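08/02/2020 · Robotics · Opinion

What an Open Day Should Measure

Most robot demonstrations are designed so that the visitor can't learn anything from them. The part arrives in the same place, the arm goes to the same coordinates, the gripper closes, and people clap. A machine that repeats a stored motion is useful, and I have installed several, but watching one for ten minutes gives you the same information as watching it for ten seconds.

I went to the open day at the Orik lab in Mansilla in May expecting more of this. The invitation promised "live manipulation of everyday objects," a phrase that usually covers a foam block and a soda can. My employer packs mixed goods for small retailers and has been looking at pick stations for two years, so I sat through the talks, collected the handouts, and then spent most of the afternoon at the tabletop demo.

The setup was plain. One arm, one table, a black cloth, and a collection of things that would be at home in a kitchen drawer or a toy chest. The project is called Wirker, and its stated aim is to pick up an item named by the operator and move it to another spot on the table. Visitors could name the item. They could also move things before the run started, and this is where the demo earned my attention.

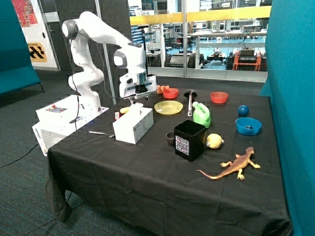
The Wirker arm over the tissue box at the Mansilla open day.

Consider what that selection asks of a gripper. A lemon and a ball are forgiving as long as the fingers close near the widest point. A spoon lying flat on cloth is a different problem: it has almost no height, it is shiny, and the fingers have to come down close to the table without pressing into it. A flat plate is worse. A jug has a handle, which gives a person an obvious place to hold it and gives a planner one more decision to get wrong. A tissue box can be grasped by the box or by the tissue, and only one of those moves the box.

The camera is mounted on the gripper. I think this is the right choice for a small station and the wrong one for a busy one. It gets a close view of the item just before contact, when errors of 2 mm matter. It also means the arm has to travel in order to look, and it sees less of the table the closer it gets. The staff told us a full cycle took 14 seconds with a familiar item. A competent packer does it in a fraction of that while talking to someone else.

My complaint is with how the results were reported. The handout said the system had completed over 300 picks in preparation for the event. It did not say how many were attempted. Without that second number the first one has no meaning. It also did not separate the items, so a session of lemons would count the same as a session of spoons. I asked for a breakdown and was told one would be posted later. It had not been posted when I wrote this.

During the stretch I watched closely, the visitors asked for 6 picks. The arm completed four on the first try. It got the banana on the second approach and gave up on the spoon after the fingers closed on nothing. The operator reset it and we moved on. I thought more of the project after the spoon than I had before it - a miss in front of an audience tells you where the limit is, and you can plan around a limit.

Compare the Brolon stand, which I had visited that morning. Their cell ran without a single fault on identical cartons in a fixed tray. It is a finished product and I would trust it with identical cartons tomorrow. It told me nothing about what would happen with a carton turned sideways, and the person at the stand would not turn one.

I would like labs to adopt a simple practice for public days. Put a board next to the table. Write down the item, the number of attempts, the number of completed picks, and whether a person had to step in. Leave it up all day and let the visitors hold the marker. It costs nothing, and for buyers it would be worth more than the talks.

As for our own pick station, I have recommended that we wait another year - and that we bring our own spoons to the next demo.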